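3.2 Cups, lids and straws

The drinks items in the Clistby set were chosen to match what a small café counter hands out. Each place setting has one paper cup, one lid and one straw, laid out on a plain white tabletop. Cups came from Amham and straws from Rukari, and both were bought in a single order in May. We logged 235 settings over 12 sessions. A setting was scored as complete when the lid sat flat and the straw stood in it without support.

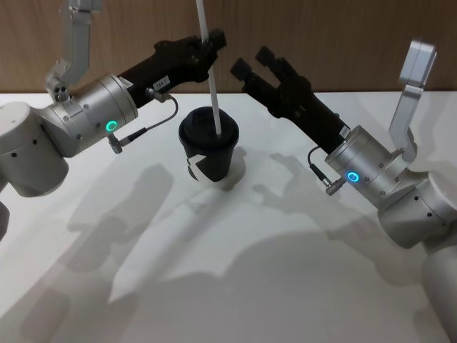
Which part of a setting was most often marked down? The straw, which accounted for 63 of the faults logged, mostly for leaning too far to one side.

Black cups and lids were used with white straws so that the straw could be told apart from the lid at a glance. The wall behind the table is brown with a wood grain, and a white straw shows up well against it too.

Figure 4. A slender white rod with a rounded tip, upright against the brown wall.

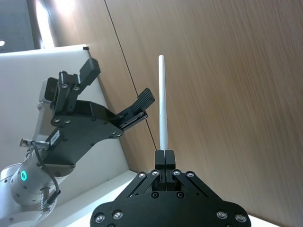

Page last changed: December 14, 2022

Scoring followed the Abbasi sheet with 2 changes. The line for sugar and stirrers was dropped, and the lid and the straw were given separate marks. Under the old sheet a crooked straw cost the whole setting its mark, even where the cup and lid were sound. Scores under both versions are given in Table 5.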